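石头上的脚印，和提问的耐心：访古足迹研究者迪莉娅·乌鲁蒂亚
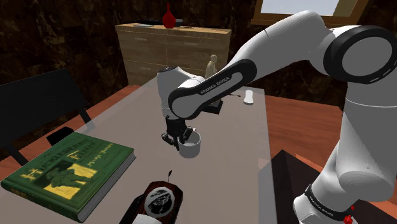 从河滩说起

我和迪莉娅·乌鲁蒂亚（Delia Urrutia）约在2025年3月27日的下午见面，地点是普罗莱蒂自然史馆（Proletti）后门旁边的小茶室。她比我到得早，已经点好了一壶马黛茶，还替我要了一块玉米糕，说这家的玉米糕要趁热吃，聊天可以慢慢来。我本来准备了一整页的问题，结果录音笔刚放下，她就先问起我小时候有没有捡过石头。我说捡过，后来搬家都丢了。她听了很惋惜，摇着头说：“可惜，真可惜，说不定里面有一块是值得看的呢。”

《乌里斯》（Uris）的读者大概有不少人读过她去年的那组文章，讲图马诺谷地（Tumano）的恐龙足迹。来信很多，有人问脚印怎么会变成石头，有人问这些东西跟自己从小读的《创世记》怎么放在一起想，还有一位中学生很直接，问她一个常去教堂的人研究这个，晚上睡得着吗。编辑部商量下来，觉得与其一封一封地回，不如请她坐下来好好谈一次，于是就有了这个下午。

迪莉娅是在哈拉河（Jara）边上长大的。她父亲在河滩上给人运沙子，她放了学就跟着去，坐在沙堆上等他收工。“那时候我最喜欢看鸟在泥上走路，”她说，“水退下去以后，泥面上有一层薄薄的壳，鹭走过去，脚趾的印子清清楚楚，连趾头上的皱褶都有。第二天再去，有的印子被太阳晒裂了，有的被牛踩烂了，还有的，一场小水过来，盖上了一层细沙，掀开来还是好好的。我那时候不知道这有什么用，只觉得好看。后来进了大学，老师在课上讲足迹怎么保存，我心里想，哎呀，这不就是我家门口那片泥嘛！”

脚印是怎么留下来的

我请她给完全没有学过地质的读者讲一讲。她把茶杯推开，在桌面上用手指比划起来，讲得很起劲。

“先得有合适的泥。太干了踩不下去，太稀了一抬脚就合拢，什么都没有。湖边、河口、潮水能到的地方，常常有一段时间泥的软硬正好。动物走过去，印子留下来，然后要等一等，让它稍微硬一点，再来一层别的东西盖上去，最好颗粒跟下面的不一样，比如下面是泥，上面是沙。这样以后变成了岩石，两层之间就有一个界面，风化的时候容易从这里分开，脚印才露得出来。要是上下完全一样，哪怕脚印还在里面，你也很难看见它。”

她说，人们常常把足迹和骨头混为一谈，其实两样东西讲的事情很不一样。骨头可以被水冲走，冲到很远的地方再埋起来，所以在哪里找到骨头，未必就说明动物在哪里生活。脚印却搬不动，它在哪里，那只动物当时就站在哪里。“骨头告诉你它长什么样，脚印告诉你它那天下午在干什么，”她说着又笑了，“当然，是不是下午，我可不知道，我随口说的，你别写进去。”我征得她同意，还是写进来了。

至于速度，也能推算。步幅量出来，再由脚印的长度估计腿有多高，代进公式里，就有一个大概的数。她提醒说，这种数字要小心用，泥地滑不滑，动物是不是正在转弯，都会有影响，拿来比较快慢可以，拿来当赛跑成绩就过分了。

编号3344

聊到这里，她带我穿过走廊去看一块石板。馆里登记的编号是3344，灰褐色，平放在一个矮架子上，要蹲下来侧着看才好。她让我把头顶的大灯关掉，自己拿一支小手电贴着石面照过去，影子一拉长，三趾的印子就一个一个浮出来了，刚才我明明站在旁边看了半天，只当是石头不平。

这块石板是图马诺谷地一位牧羊人最先发现的，在他家羊圈的后墙外面，搁了很多年，大家都当凳子坐。迪莉娅第一次去的时候，那家的老太太正坐在上面剥豆子。“我在旁边站着，心里急得不得了，又不好意思请人家起来，只好也坐下来一起剥，”她说，“剥完了，我们才把石头翻过来看。底面比上面还要好。”

整片地点后来清理出近50个脚印，属于大小不同的几类动物。最让她惦记的是其中一串小的，走着走着忽然偏了一个角度，然后又回到原来的方向。论文里她只写了“行进方向短暂改变”，没有多做解释。我问她私下里怎么想，她想了好一会儿。

“私下里当然什么都想过。躲水坑啦，看见别的动物啦，或者就是喜欢那么走。可是我手上只有脚印，泥里没有告诉我原因。我们这一行最难学的一件事，就是在证据停下来的地方，自己也停下来。我带学生，头一年几乎都在练这个，让他们把看到的写在左边，把猜想的写在右边，中间画一条线。我自己现在写野外笔记还是这么画的。”

关于年代，也关于信仰

我知道很多读者等着的是这一段，所以问得比较小心。她倒很坦然，把茶续上，说这个问题她从念书的时候就被人问，家里人问，教会里的朋友问，学院里的同事也问，只不过问的方向相反。

“先说年代。图马诺那一层，我们请人测了夹在地层中间的火山灰，灰里的锆石含有铀，铀按已知的快慢变成铅，量一量两者的比例，就能算出晶体形成的时间。结果是白垩纪，这跟同一层里的花粉化石、跟上下地层的次序都对得上。几种互不相干的办法指向同一个答案，我没有理由不接受它。有朋友希望我说这片脚印只有几千年，我很爱他们，可是我不能这么说，石头也不支持这么说。”

那么《创世记》呢？

“我每个礼拜都去教堂，唱诗班我还在唱，唱得不好，但是一直在唱。我读《创世记》，读到的是世界有来处、受造之物都是好的，人在里面有一份看顾的责任。我没有在里面找过地层表。我祖母不识字，她听人念经文，听到‘地要生出活物来’就高兴，她从来没有因此觉得河滩上的泥要换一种讲法。我想我在这件事上是比较像她的。”

她承认不是每个人都能接受这样的说法。有一年五月，她到一个乡间的教会做讲座，讲完以后一位老先生站起来，说了很久，意思是她把孩子们带偏了。她没有争辩，请他第二天一起去谷地看看。老先生真的来了，穿着皮鞋，走得很辛苦。看完以后他还是不同意她讲的年代，但他蹲在一个大脚印旁边，把手掌放进去，放了很久。“回去的路上他跟我讲他年轻时候养马的事，马蹄在什么样的泥里容易打滑，讲得非常细，我有两处还记到本子里去了。后来我们每年通一封信，到现在，谁也没有说服谁。”

我又问，同行里会不会有人因为她的信仰看轻她的工作。她说早年碰到过，有人在会议上半开玩笑地问她是不是打算给脚印施洗。“我那时候年轻，脸红了一整天。现在我会说，请您看我的数据，哪里量错了，请告诉我，我当场改。数据摆在那里，是谁量的都一样可以查。”

给想去看脚印的人

迪莉娅研究足迹已经30年了，按她的说法，膝盖比论文先老。这几年她下野外少了些，花在教人看石头上的时间多了起来。图马诺谷地现在有一条步道，由村里人带路，每次最多进去5个人，因为岩面薄，人多了边缘容易崩。

她托我转告几件事。脚印里千万不要灌石膏，也不要泼水，从前有人为了拍照好看往里面倒汽水，粘得到处都是苔。粉笔描边也请免了。想看得清楚，就清早去，或者傍晚去，太阳低，影子自己会出来，正午去的人多半要失望。自己在别处遇到像脚印的东西，先别撬，拍照的时候旁边放一样知道大小的物件，记下位置，寄给当地的博物馆。

“寄来的照片里，大多数不是脚印，”她说，“有的是水冲出来的窝，有的是铁质结核掉了以后留下的坑，还有一回我看了半天，是挖掘机的齿印。可是我每一封都回，我告诉他们为什么不是。一串真的脚印应该有左有右，间隔差不多，边上常常有泥被挤起来的一圈。知道了这几样，他下回再走到河边，眼睛就不一样了。”

我问那位问她睡不睡得着的中学生，她打算怎么回答。她哈哈大笑，说睡得很好，就是打呼噜，然后又认真起来，请我把下面这几句原样登出来：

“亲爱的孩子，谢谢你替我担心。我晚上睡不着的时候也是有的，多半是因为白天有一个数量得不放心，想着明天要再去量一遍。你心里的两个问题都很好，都值得花很长的时间，不必今年就答完。如果你家附近有河，水退的时候去看看泥。”

茶凉了，玉米糕我最后也没有趁热吃完。她送我到后门口，忽然想起手电还在我口袋里，我们又一起走回去，把它放在3344号石板旁边的架子上。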